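Sat 13 June
Nadja Auer

Notes to go with session two: knitted things, and how to fold and store them

Hello again, and thanks to everyone who squeezed into the upstairs room at Histcombe. I talked far too fast in the second half, so I've written it out properly, with the bits I skipped put back in. If you missed the first session (washing and drying), get the notes for that before you start on these, as I'm going to assume your knitting is clean and dry all the way through.

We were looking at long knitted pieces: scarves, shawls, wraps, the throw that lives on the arm of the sofa. They're awkward because they're long and stretchy and they don't have a proper shape to follow. A shirt tells you where to fold it. A scarf doesn't tell you anything, so most of us roll it into a ball and shove it on a shelf. I did this for years with a grey one my aunt made, and when I got it out one October it had a sort of permanent elbow in it.

First job is to lay the thing out flat. I like a bed for this. A table is firmer, but most tables are too short and the ends drop off, and then the weight of the hanging part pulls on the rest while you're trying to straighten it. Make the bed first and smooth the cover down. If the cover has checks or stripes on it, so much the better — you can use the lines to see whether your edges are straight. Don't start until you've cleared away hairbrushes, keys, bags with zips and your own rings. One snag will cost you an evening with a crochet hook.

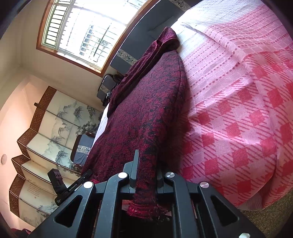 Fringed and frayed ends need doing before anything else, and they're what I get asked about most. People want to trim them. Please wait! Lay the end down and comb the threads out with your fingers, starting at the tips and working back towards the knitting, the same way you'd deal with long hair. A mottled yarn makes this harder on the eyes: on a burgundy and black one like this, with loose threads in red and black at the end, a dark thread lying over a dark patch is very easy to miss, so go by feel as much as by sight. Hold the knitted part still with your other hand while you tease. If a thread is properly loose at both ends you can lift it away. If it's fixed at one end, leave it alone until you've worked out which row it belongs to.

Next, straighten the length. Don't hold it up by one end and shake it, which is what everyone in the room wanted to do (I saw you). Pat it. Start in the middle, put both palms down flat and move them apart a little, then lift and do the next bit along. You aren't stretching it, you're letting it settle. Anything bunched up at the far end gets opened out last, once there's room for it. Fuzzy yarns cling to themselves in the creases and need a gentle lift between finger and thumb. Smooth cotton ones you can more or less push flat.

Now the fold, and we tried two.

The long fold. Bring one long edge over to meet the other so you have a strip half the width. Tuck the fringe in on top of the knitting, then fold from that end in loose turns, as wide as your shelf is deep. Stop before it gets fat. A thick scarf wants fewer, wider turns than you'd think. This is the one I use for most things.

The roll. Same start, but roll from the plain end towards the fringe and leave the fringe lying over the outside. It's kinder to heavy yarns because there's no hard crease anywhere, but it takes up more room and rolls off things. Vlastimil Charvát asked whether you can put tissue inside the roll. Yes, do, acid-free if you've got it, and change it when it goes limp.

Hanging came up as well. I'm against it for anything knitted and heavier than 300 grams, and a bit against it for anything lighter. The weight goes down into the bottom half and the middle gets thin. If you haven't any shelf space, fold it over a padded rail with both ends level and move the fold along every so often.

About boxes. Somebody passed round the Stotivum one with the slatted lid, and I thought it was very good, though I'd line it with an old pillowcase so nothing catches. The Borbély bags are fine for a guest room but I wouldn't squash wool into one for a whole summer. Whatever you use, heaviest at the bottom, fringes tucked in, and leave enough space to get your hand down the side. If you can't, it's full.

Moths: we ran out of time, and they're getting most of session three. Until then, a good brush outdoors and a look along the folds in daylight will do. Lavender smells lovely but I wouldn't rely on it.

To try at home before next time

Pick one long knitted piece that you actually wear. Do the fringe, pat it out, and fold it both ways, leaving it overnight each time. Have a look at the creases in the morning and write down which fold you'd go with, and what sort of yarn it is if you know. Bring the piece with you too, even if it's a bit of a wreck. Especially then, really, as we'll be mending loose ends in the first hour and I've only got so many old scarves of my own to practise on.

You'll need a blunt needle, a crochet hook on the small side, and your reading glasses if you wear them. I'll bring the wool.

Isance Home Skills, Histcombe | Questions to Nadja at the front desk | © Nadja Auer | Back to top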